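The toy food has been living in a carrier bag since May, when the plastic crate it came in finally split down one side. I'd been meaning to sort it out ever since and this week I got round to it.

What we have is a mixture. Most of it came in the big Zudik set, a few pieces are older, and the plates and tray are Quiambao ones that I bought on their own when the original cardboard picnic things fell apart. The Zudik box said it held 108 pieces. I haven't checked how many are left and I don't intend to. A good few of those were paper price tickets, and they went in the recycling the first winter.

I wanted a basket for the food and somewhere flat for the plates, so that the whole lot could come out in one go and be put away in one go. The basket is from Rotance. They do a lot of sizes and the website isn't much help, as everything is photographed against the same fern. I went for the rectangular woven one with a thick rim. It cost 18 pounds, and I think that's fair. The first one I looked at was round and would have wasted the corners of the shelf.

I did the sorting on the grey table against the white wall, with the basket on one side and the tray flat next to it. Root veg first, then everything else.
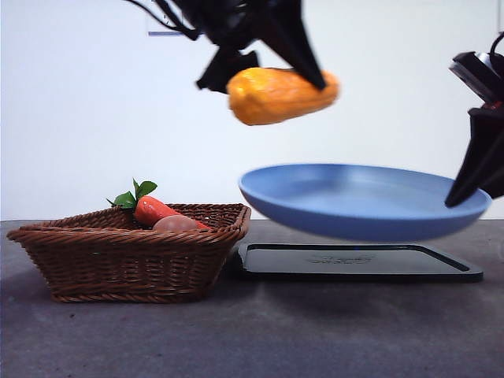 Maureen's lot never put theirs in a basket at all, according to a comment left under my last post, which said that a shallow drawer is far better because small children tip baskets out to get at the one thing at the bottom. Fair point, and I did think about a drawer. The trouble is that we haven't got one to spare, and a drawer can't be carried into the garden. If the basket gets tipped out, then it gets tipped out.

The other thing I wanted to settle was what goes in at all. My rule now is that the basket is for food only. Plates and the tray stay outside it, and anything that isn't food (there was a toy stethoscope in the carrier bag, and half a train) goes back where it belongs. I also took out the pieces with cracked seams. They pinch fingers.

I washed everything beforehand in warm water with a bit of washing-up liquid and left it on a towel overnight. The corn is the worst for holding on to muck, what with all the kernels, and an old toothbrush does the job. The smooth things like the egg only need a wipe.

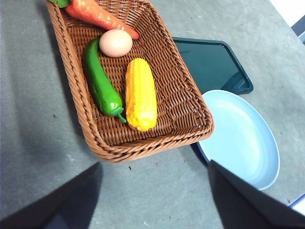 *Carrot, egg, chilli and corn in the basket, with the plate and tray alongside.*

Green chilli is a funny choice for a children's set, but it's the one that gets cooked most in our house. It goes in every soup.

I had a look at the Nirkimetti storage boxes as well before settling on the Rotance basket. They stack, and they have lids, but the lids are stiff and I could see myself being called over to open them 3 times an afternoon. I might still get one for the building bricks.

Next job is the dressing-up things, which are in two carrier bags.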